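Okay friends, get a snack, because I have a deal to tell you about and I'm going to take the scenic route getting there.

Plita, the little flatbread place by the library, is doing two-for-one lunch all through August. Any two flatbreads, you pay for the pricier one. I found out while standing in line fully prepared to pay full price like a chump.

You do have to ask for it! It isn't on the big menu, it's on a tiny card next to the straws. Say "the August lunch" and Jasmina Stoyanova at the register will ring it up without blinking. She also talked me into the pickled peppers on the side and I've thought about those peppers every day since.

What I got: the potato and rosemary, and the one with lamb and yogurt. The potato one is better cold the next morning than it has any right to be. (I ate it over the sink. It was a good morning.)

It runs 11 to 2, and they mean 2. I watched a very nice man walk in right after and get told no, and he took it like somebody had read him a will. So go early, and if you can go before the school pickup crowd, even better.

Now, the stacking part, for my fellow coupon people. If you have the Haslam punch card, the one that works at all the shops on that block, a two-for-one lunch still gets you a punch. I asked twice because I didn't believe it. Stavros Shehu in the replies says he got one for each flatbread, but I only got one, so don't go in there demanding it on my account.

A full card gets you a free dessert at any of them. I've been saving mine for the walnut cake, though the last time I said that I panicked at the counter and came home with a plain cookie. It was a fine cookie. I still think about the cake.

Several of you asked about gluten-free. They have one crust, it's made with chickpea flour, and it does count for the deal. Roos Wuyts had it and said it was crisp on the edges and a little soft in the middle, and that she'd order it again. She is a hard woman to please when it comes to crust, so I'm passing that along with some confidence.

Parking! The lot behind the building is tiny and everybody backs out at the same moment. I park by the post office and walk over, and then I feel like I've earned a lemonade, and there goes the money I saved.
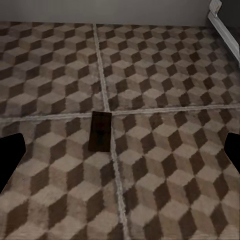

Flat, brown, and down on the carpet tiles.

One more for the list while I've got you. If you're bringing lunch back to the office for a whole bunch of people, call ahead. They'll box up as many as 16 with a little notice, and the deal still applies to every pair. Hrvoje Atanasov did it for his team and said the boxes stayed warm the whole drive, and he even got extra napkins, which I have never once managed.

Also, no, they don't deliver, and no, I don't know if it's coming back in the fall. I asked, and Jasmina just smiled and handed me my peppers.

If you go this week, tell me what you ordered, and please, somebody try the mushroom one so I can stop going back and forth on it.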